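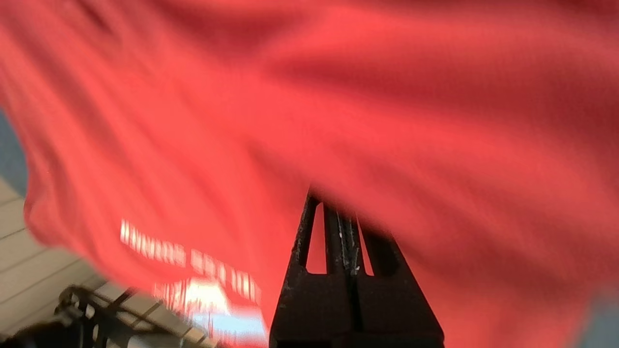 The **printed T-shirt** is a short-sleeved knit shirt that carries words, a picture, or both, and it is very likely the most widely worn piece of printed matter in the world. It belongs to the broader family of T-shirts, which started out as plain underwear and only slowly worked their way up to being something a person could wear to the store. Because the shirt is soft and moves with whoever has it on, designs meant to be read from across a street tend to be simple, and bold white capitals on a red ground, as on the shirt shown, are an old favorite with printers and customers alike. Smaller or fussier lettering is used too, of course, though it asks a bit more of the reader.

## Fabric

Most printed T-shirts are made of jersey, a light knit with a smooth face and a slightly bumpier back. Jersey stretches more across than it does up and down, and a printer has to keep that in mind, as a design laid on too thick will pull and crack over the chest long before the rest of the shirt shows its age. Cotton is the usual fiber, sometimes blended with polyester to cut down on shrinking. 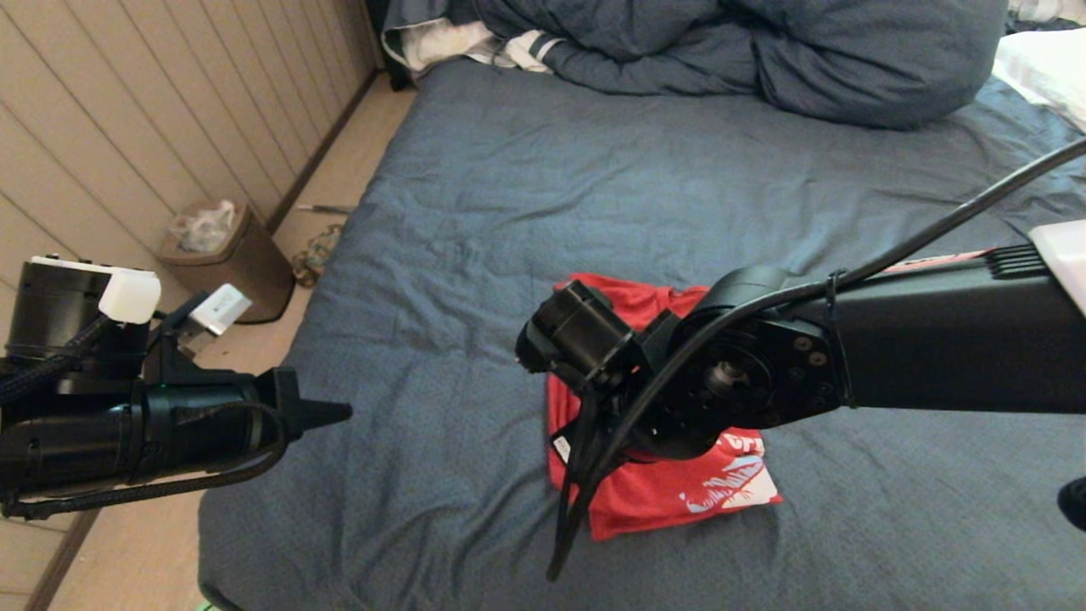
Cotton shirts bought by print shops are nearly always dyed before they arrive. Reds have a reputation for bleeding in their first few washes, and careful shops will ask the mill how the cloth was finished before they put any white ink on it, so that the white doesn't turn a faint and rather disappointing pink. The mill town of Fusteten, whose dyers are mentioned in a parish record of 1434, was known for its reds centuries before there was any such thing as a T-shirt, and its mills went over to jersey quite late and, by all accounts, a little grudgingly.

## Printing

Screen printing remains the common method for larger orders. Ink is pushed through a fine mesh with a rubber blade, one screen for each color, and the shirt then goes through a dryer to set the ink. The Stimis works in Fusteten, a family shop of middling size, could turn out 1000 shirts in a day with eight people on the floor, and kept its used screens stacked in the old dye house for years in case a customer came back. Many did, especially in December, when the choirs and bowling clubs put in their orders.

Transfers are an older and humbler cousin. The design is printed on paper and pressed onto the cloth with heat, a process simple enough to be done at a market stall while the customer waits. 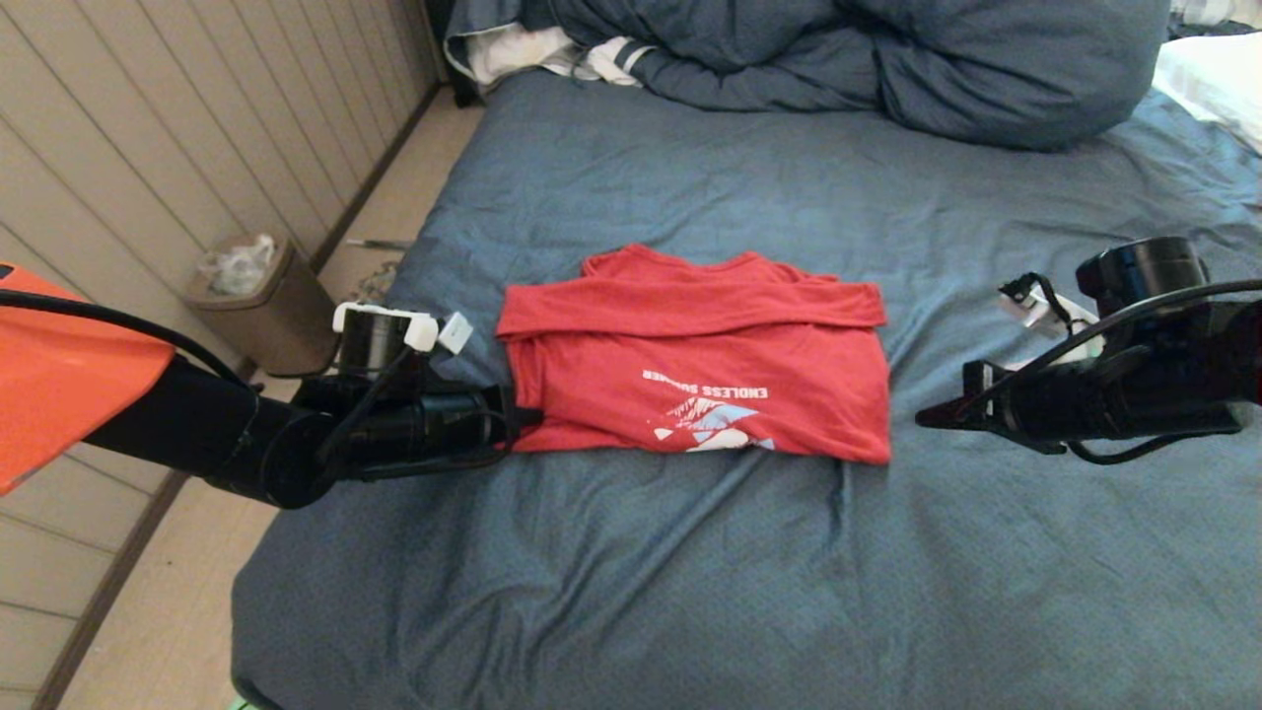
## Vacation and souvenir shirts

Resort towns took to the printed shirt early and have never let it go. In Jara, a beach town with one long main street, around 60 designs were on sale in a single season, most of them some mixture of sun, water, and a cheerful phrase. The rival town of Brandia answered with shirts bearing only its own name, very large, and these have since become the more sought after of the two among collectors.

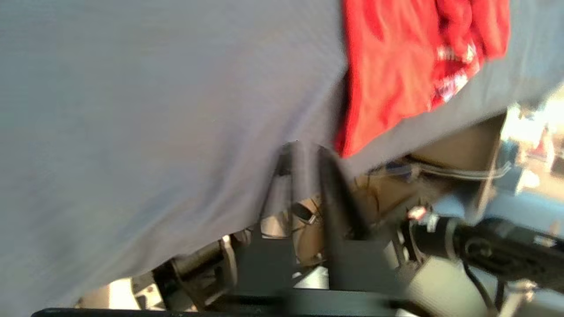
Collectors generally look at the collar tag and the hem stitching first, and at the print second. A single row of stitching often points to an older shirt, though it is no guarantee, and some modern makers have brought it back for its looks. Softness counts for a good deal as well. Shirts kept for wearing are best turned inside out and washed in cool water, and those kept for display are usually stored flat, with a sheet of plain tissue over the print.

## See also

- Jersey (fabric)
- Screen printing
- Souvenir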